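From: Csenge Fülöp
Subject: Re: place setting, bowl on mat

Lakmal Bhuiyan wrote:
> Which bowl goes on the mat, and where does the spoon lie?

Either bowl. The spoon goes above the mat, bowl end away from you.

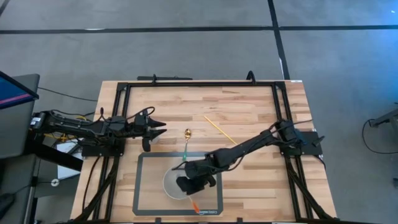 Glass bowl on the mat, spoon above.

The thin yellow stick stays off the mat, to the right of the spoon. Please don't lay it parallel to the staves.

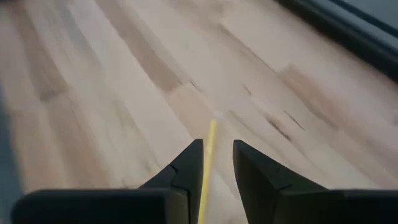
Yellow stick, upper end.

The white bowl is ribbed outside and has a narrow foot. Lift it by the foot,
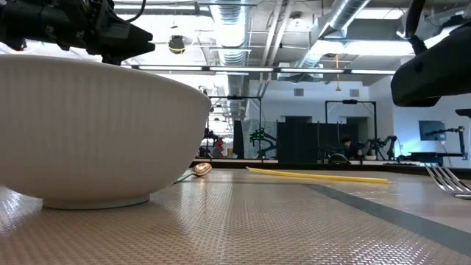

and set it down in the centre of the mat. Wipe the mat first, both sides. 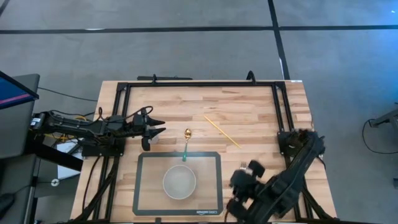

Does the fork need a fixed place?
Keep it to the right, clear of the mat.

Csenge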